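Hot glue gun

A hot glue gun is a hand tool which melts a stick of solid glue and pushes it out through a nozzle. It is used in handicraft, school work, packing and small repairs at home. The glue becomes hard again when it cools, so the parts must be joined quickly.

Construction

The body is usually made of plastic and has the shape of a pistol. The glue stick enters from the back. When the user presses the trigger, a mechanism moves the stick forward into the heating chamber. Most of the models for home use take electricity from the wall by a cord. Other models work with a battery, and their time of work is shorter.

The color of the body has no fixed meaning. White, orange and pale green are all met, and the trigger may be of another color than the body.

Types

Low temperature guns are preferred for foam, ribbon and thin fabric, which can be damaged by strong heat. High temperature guns give a stronger joint on wood and ceramics. Some guns have a switch for both. The diameter of the stick must fit the gun, and a stick which is too thin will slip in the mechanism.

Use in workshops

In the craft school of Tollirura, the teacher Aurora Serrano wrote a short guide for beginners, dated 30th May. It has 8 pages and was later copied by the Vodunen workshop, where Raed Karaki added a part on cords. The school library keeps it under number 161.

Storage

A gun must be unplugged and fully cool before it is put away. Several guns can be kept in one shallow tray, but their cords become tangled easily. Karaki recommends to coil each cord separately and tie it with a soft band. The cord should not be wound tightly on the body, as it can break near the handle. Old glue on the nozzle is wiped off with a dry cloth at the next use, while the glue is soft.

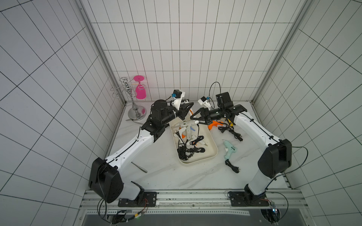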